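Replaying a recorded episode in the Gutach simulator

You have a folder of recorded episodes and a policy that behaves strangely. Before you blame the policy, replay the recordings in the simulator. It is dull work, and it has saved me from retraining the wrong thing more often than I'd like to admit.

I'm assuming you have Gutach installed, a two-arm cell set up, and at least one episode exported from Prondell.

1. Check the rates. Our logs are written at 30 Hz and the simulator's controller ticks at 120. If you feed the log in raw, the whole task is over before you've found your coffee. Set the replay to hold each command for four ticks, or interpolate if you want the joints to move like something you'd stand near.

2. Check the joint order. Prondell writes the left arm first. Gutach loads the arms in whatever order they appear in the scene file, which in my case was alphabetical by somebody's nickname for them. Swap them and both arms will perform each other's job with great confidence.

3. Start from the recorded pose. Don't let the arms travel from home to the first command in one tick. Set the joint positions directly, let the physics settle for 100 ticks, then press play.

4. Place the objects last. If you place them before settling, an elbow may come through and rearrange them for you.

5. Pause at the grasp and look at it. Check the fingers against the object and the object against whatever it's sitting on. Then check the idle arm too, as a wrong offset often shows up there first.

The replay window, with one arm at the grey box and the other left hanging:

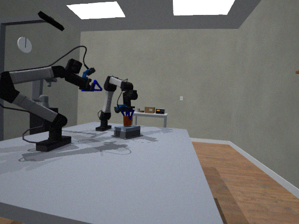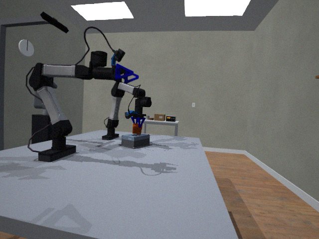
If the joints match the log and the object still ends up on the floor, look at friction before anything else. The default in our build is suited to wet soap. Fadime Uçar keeps a sensible set of contact values in the Ladefoged config. Copy the whole block, including the line marked "temporary", which has been holding everything up since March.

Save the replay under a new name. The exporter will overwrite the original without asking.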